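Clearing the Bin: Teaching a Robot Arm by Remote Control
Final project report, Eluned Hopkin
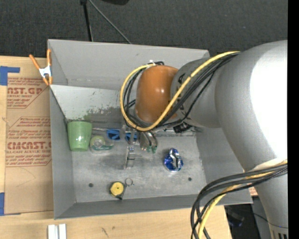
Figure 1. The arm over the sorting bin, with the cup, tape dispenser, foil object and tape measure on the floor of the bin.

Summary

I wanted to find out whether a robot arm could learn to pick mixed objects out of a metal bin purely by being shown. I wrote no rules about what a cup is or where to hold one. I drove the arm myself with a hand controller, recorded everything, and trained a program called Lovis on the recordings. By the end I had 497 usable demonstrations and an arm that could clear easy objects fairly reliably and awkward ones now and then. I also had a sore thumb and a new respect for anyone who drives a crane.

1. Where the idea came from

In first year we programmed a small arm by typing in positions. It was fine as long as the block was exactly where we said it would be, and if you nudged the block by a thumb's width the gripper closed on air with total confidence. I found this very funny and also quite annoying, and when the project list came out in October I asked for anything that would let me try the other way round -- let a person do the job, and let the machine work out what the person was doing.

My supervisor suggested bin clearing. Objects in a bin end up at odd angles, they lean on each other and on the walls, and the gripper has to get down between sloping sides without hitting them. People do it without thinking. I do it every morning in my rucksack.

2. The set-up

The bin is grey metal with tall sides that slope inward, and it sits on a wooden table. It used to slide a little whenever I caught the side, so there is now a spring clamp on the rim at one corner. The arm comes in from the right. Most of its cables run along the outside, and I spent far more of this project thinking about cables than I expected to. If the wrist turns too far one way, the loop near the joint pulls tight and the arm stops to protect itself. I learnt to unwind the wrist after every few picks, and (this is one of my favourite results) the trained version picked up the same habit from me.

A camera watches the workspace. Lovis receives that picture plus the position of each joint, and nothing else.

The remote control is a handheld stick unit, the Civgate, which the department already had. Moving my hand moves the gripper, and a trigger opens and closes it. I tried it at two speeds. At full speed I felt like a genius for a minute and then drove the fingers into the bin wall. At half speed everything took ages but the recordings were far smoother, so all the demonstrations used in training are half speed.

3. Choosing the objects

I wanted things that would be difficult in different ways, and that I could find in the lab or at home. The set changed as we went along, but these stayed in nearly to the end:

Green cup. Tapered, so it rolls in a curve when touched. Best held across the narrow end.
Tape dispenser. Partly clear, which makes it hard to see against the grey floor. I often lost track of its edge myself.
Blue and silver foil object. Crumpled and very shiny. It changes shape when gripped, and the bright spots on it move whenever anything else does.
Tape measure. Small, round and low. There is very little to get hold of from above.

Two of these in the bin at once was a gentle warm-up. Four was a proper challenge, especially once the cup had settled in a corner.

4. Giving the demonstrations

Each demonstration went like this. I put the objects in, shook the bin lightly, stepped back to the controller and started recording. I then cleared one object, lifted it over the rim and set it down, and stopped recording. If I dropped it I marked the attempt as a drop and kept it in a separate folder.

A session lasted roughly 2 hours, after which my driving got sloppy. You can see it in the data: the paths start to wobble, and I begin closing the gripper early. I started labelling each recording with how far into the session it was, and I would recommend this to anyone doing something similar. It takes a moment, and later on it explains a lot.

The biggest change I made was to stop tidying up my own mistakes. At first I threw away any attempt where I missed and had to try again. The arm trained on those clean recordings was lovely to watch until its first miss, when it just carried on to the drop-off point holding nothing. Once I kept the misses and recoveries in, it began to go back for a second try. The first time it did that with the tape measure I shouted so loudly that somebody came in from the corridor.

5. What the arm learnt

Lovis was trained on the department's machine, Silden, overnight. I made 8 training runs in total, changing one thing each time.

The cup was the clear success. When it lay in the open, the arm came down square to it and hardly ever missed. In a rear corner it was more hesitant, and would sometimes hover above the rim as though making up its mind.

The tape dispenser was better than I had feared, though the arm preferred to aim for its pale centre even when the far end was the better hold. I went back through my recordings and I do exactly the same thing.

The foil object was hit and miss. Its reflections seem to confuse the position estimate, and dimming the overhead light helped.

The tape measure remained the hardest. The fingers need to go almost to the floor of the bin, and I had always been nervous there, so my demonstrations slow right down near the bottom. The arm copied my nerves faithfully and often stopped just short.

6. Problems

The bin floor has two round holes in it, and early on the arm would try to pick one of them up. Adding more recordings with objects close to the holes cured most of this.

Glare was a nuisance in the afternoon. A bright patch appears on the arm's upper section and shifts as it moves. I began recording in the mornings as well so that both kinds of light were covered.

I also lost a whole session to a loose connector, which I only noticed when the joint readings turned out to be flat lines. I now check the readings before each session.

7. What I would do next

I would like to compare my demonstrations with someone else's. Everything the arm knows about bins it got from one left-handed person who is frightened of the floor, and a second driver might balance that out. The Landeg glove, which the next project group is due to try, would let the driver feel when the fingers touch something, and I think it would help enormously with low objects like the tape measure.

I would also record in more than one bin. I have no idea how much of what the arm learnt is about picking things up and how much is about this particular set of grey walls -- and I would really love to know.

Recordings, labels and training settings are in the shared project folder, sorted by session. Drops are kept separately and have not been used in any of the runs described here.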